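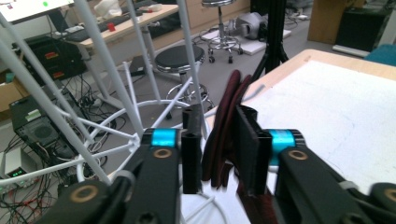
Okay, week 4, and we're finally at the part of the course I like best: learning a policy from demonstrations when the thing being handled won't hold its shape. Up to now everything we've picked up has been a block, a mug or a bracket, and you could describe its state with a position and an orientation and go home early. Cloth doesn't let you do that. Look at the maroon piece between the two jaw pads. It's bunched into several folds that stand up above the pads, and it hangs down below them too, so what six numbers would you write down for its pose? I've tried, and I don't have a good answer. What you do get from a view like that is the bit of cloth near the contact, and the method this week leans on exactly that bit.

A quick reminder of the setup. A person holds the gripper and does the task by hand. A camera rides along on the tool, so what gets recorded is what the tool sees, plus how the tool moved and how wide the fingers were open. Later the same kind of fingers and the same kind of camera go on an arm, and the policy gets the same sort of view it was trained on. The person's body never has to be mapped onto the robot's body, and that saves us a whole lecture of pain (those of you who took the spring version remember that lecture).

What the policy takes in and puts out

Input: the last two camera images and the last two finger widths.
Output: a short run of future tool motions, each one written relative to where the tool is right now.

Please read that last part twice! Relative to the tool. If you write the motions in room coordinates, your data from one table is close to useless at the next table, and you'll spend a week thinking your network is broken. I did this. The loss curve looked lovely the whole time.

We predict a run of motions and carry out only the first part before looking again. If the run is too short, the tool gets jittery, mostly because people pause when they're thinking and the policy learns to pause as well, and then it never leaves the pause. If the run is too long, it's working from old news, and cloth moves a lot in half a second.

The Mikano comparison

Mikano is the small towel-and-napkin study we'll use as our running case, and the data is in the course folder. It has one question: does it help more to collect extra demonstrations in the same place, or the same number spread over different places? Two training sets, 50 demonstrations each. Set A was all done at one table in the Wurkville lab. Set B was split between Wurkville and the Guddale room, with different tables, different light and different stuff lying around on the floor. Both policies then got 30 tries at a table neither had seen.

Set A finished the fold in 3 of its tries. Set B finished it in 17.

I know, I know, one task and one test table. I wouldn't hang a thesis on it. But watch the videos of set A failing, because they're the best part. The tool goes down to the right height, closes in the right way, and it's off to one side of the cloth by a couple of finger widths, again and again. My guess is that it had picked up on the look of the Wurkville tabletop and was using it as a landmark. A guess! We'll test it in the lab by masking out parts of the image and seeing which ones the policy misses.

Background clutter comes up every year, so let me get to it now. People want to tidy the room before they record. I'd leave the cables and the stools where they are, as long as you can walk safely. A policy that has only seen clean floors gets confused by a chair leg. Do move anything you'd bump with your elbow.

Grasp width on cloth

The finger width is a weaker signal here than it was with blocks. A mug stops the fingers at the same place every time. Folded cloth squashes, so one layer and three layers can read nearly the same once you squeeze hard. McGrath (the older baseline, section 3 in your reader) used width alone to decide whether a grasp was good, and you can work out for yourselves how that goes with a thin napkin. We let the image do that job and keep the width as a hint.

For the lab

Work in pairs. One of you holds the tool, the other resets the cloth, and you swap halfway. Drop the cloth from a bit of a height when you reset it so it lands differently each time. Keep the bad demonstrations in a separate folder, don't delete them, we want them in April for the part on failure detection. Write down your pair name and which table you used in the log sheet.

Reading for next time is the chapter on action chunks, up to the part with the long proof. Skip the proof unless you enjoy that kind of thing. Bring one question about run length, written down, and we'll start with those.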